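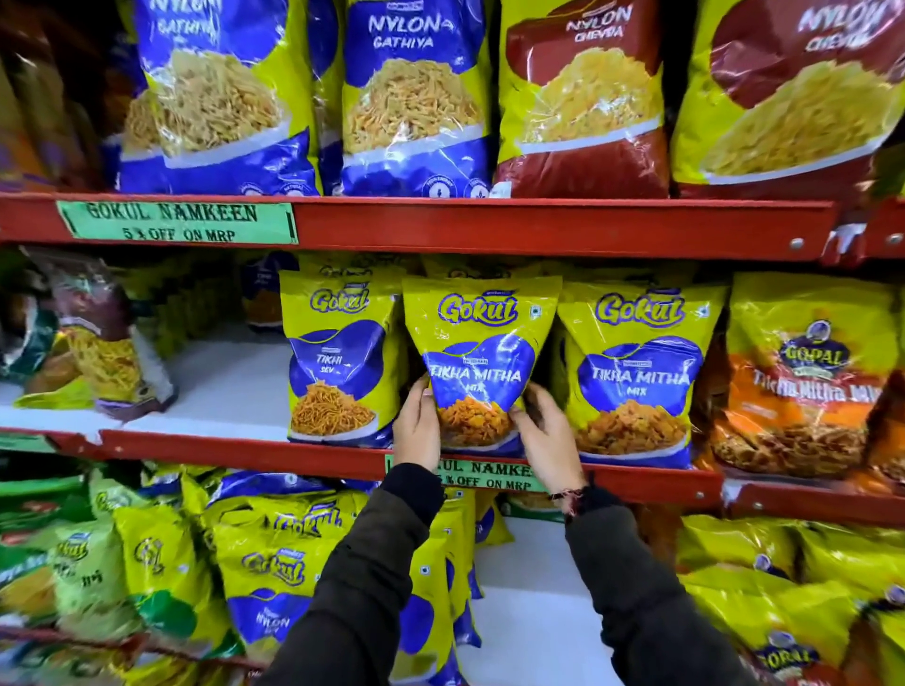

Slide 1 – the namkeen shelves, Gokul packets in the middle

Morning all, I'm Ese. I get ten minutes on snacks, my favourite subject, so stop me if I run over!

Start with the top shelf. Nylon gathiya and nylon chevda – ask who has eaten either. "Nylon" is just the shop word for very thin and light, and new staff always ask. Let someone in the room answer if they can.

Then the shelf labels. Green paper, black capitals, brand first, then 5 % off on MRP. I love these. You can read one with a basket in each hand. Remind them MRP is the price printed on the pack and the discount comes off that.

(Pause. Water.) 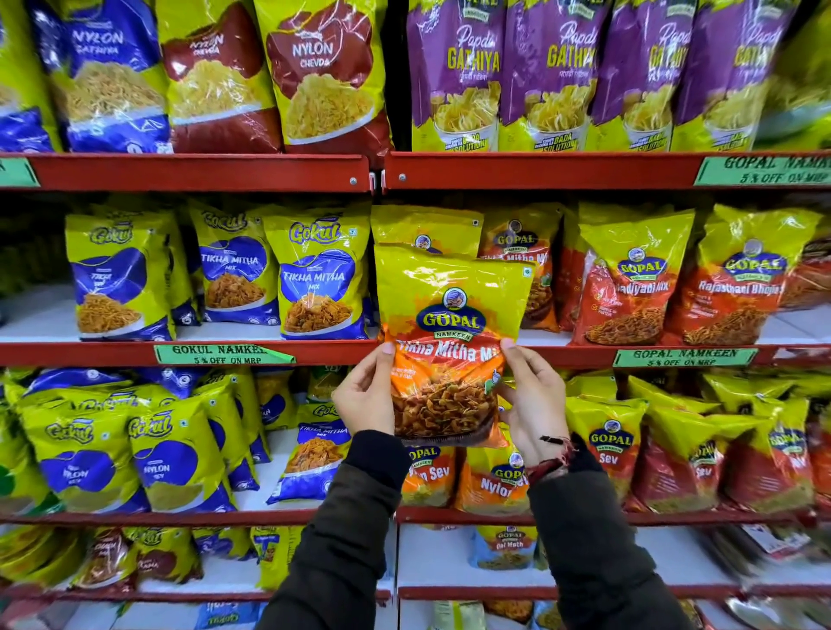 Now the fun bit: two brands, one name. Gokul does a Tikha Mitha Mix and so does Gopal. Hot and sweet, both of them, and people have strong feelings! Kanyarat's tip – face the packet to you and read the logo before the big lettering. Gokul sits to the left, Gopal to the right, each with its own label on the rail.

Pass the tasting bowls round here. Onyekachi H. has the napkins. Check for nut allergies FIRST.

Last point, straightening. Pick up with both hands, low on the pack, stand it upright, logo out. Crushed sev is a sad thing.

Questions, then hand over to Rajitha for pickles.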